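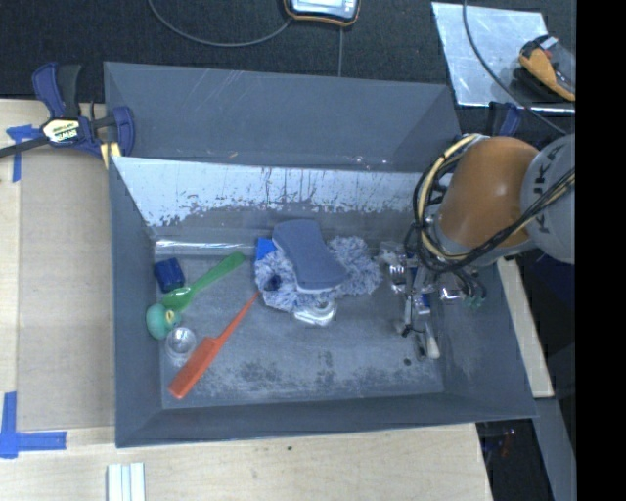
Gray bin, with the waisted sponge on top of the fluffy things

[watow-home] Re: One bin or several for the cleaning things?
From: Rosaura Cusi
Thursday, 9:15 pm

Dear Emília and everyone,

I read your message over breakfast and have been composing an answer in my head all day, at the sink and on the bus and once in the middle of a phone call with my sister, so please forgive the length of what follows. Get yourself a cup of something first.

Emília Hrubý wrote:

> Hello all, I'm fairly new here and have been reading through the old
> messages (I have got as far as number 441, so I'm sorry if this was
> covered later on). We moved into the apartment on Huanca Street in
> April and I still haven't found a system for the cleaning things. At the
> moment it all goes into one big tub under the sink – sponges,
> dusters, cloths, the refill packets for the Gellimik – and every time
> I want a cloth I have to lift everything out onto the floor. My mother
> says to buy a set of little baskets. I looked at the Kuketti ones and
> they are pretty, but it would come to around 80 dollars for enough of
> them, and the cabinet is an awkward shape. Do you keep everything in
> one place or do you split it up? And how do you stop the fluffy dusters
> from taking over? Thank you, Emília

First of all, welcome! And please don't apologize for asking something that has been asked before. We go over the same few questions every year and I enjoy it every time.

I am a one-bin person and I suspect I always will be. I did try the little baskets, years ago, when we had the narrow kitchen, and what happened was that I spent my Saturday mornings moving things from the basket they were in to the basket they belonged in, and my husband simply put everything in the nearest one anyway. A big gray bin with tall walls suits me much better. The sides lean in toward the bottom, so whatever you drop in tends to gather in a heap, and I know some people can't bear that. I find a heap quite easy to read, as long as it isn't too deep and the flat things haven't slid underneath.

The flat things are where your trouble is, I think. A folded cloth at the bottom of a tub might as well be in another town. Look at the bit of bright blue peeking out next to the sponge in my picture, and you'll see what I mean – one corner showing and the rest a mystery. I now roll my cloths and stand them up along one side, which I learned from this very list, and I can pull one out without disturbing its neighbors. (If you fold them in thirds first they hold the roll better. Old T-shirt rags don't hold a roll at all, so I tie those in a bundle with string.)

Now, the fluffy things. Oh, how they spread! Anything shaggy will double its size the minute you turn your back, and then it hides whatever is clear and shiny. I have lost more little plastic packets under blue and white fluff than I would like to admit. What helps me is to hang my dusters on a hook inside the cabinet door after I've washed them and leave them there. If you have no room for a hook, a paper bag with the top rolled down will do very nicely, and you can throw it away when it gets grubby.

As for sponges, I keep them on top, always, and I like the kind with the pinched waist because my hands are small and not as strong as they used to be. Let a used one dry completely on the edge of the sink before it goes anywhere near the bin. I didn't do this one summer and the whole cabinet smelled like a pond.

The Gellimik refills I would take out of there altogether. Mine live on the shelf above, in an old loaf pan, after one split at the seam and I had lemon soap in everything for a month.

Before you spend any money on baskets, would you measure the cabinet for us? Mine has a pipe that leaves me only 11 inches on the left, and I bought two things that didn't fit before I finally went and found the tape measure. Tell us where your pipe is and whether the door opens all the way, and I'm sure someone here has the same cabinet.

And do be kind about it to your mother, the Kuketti baskets are lovely for yarn.

Warmly,
Rosaura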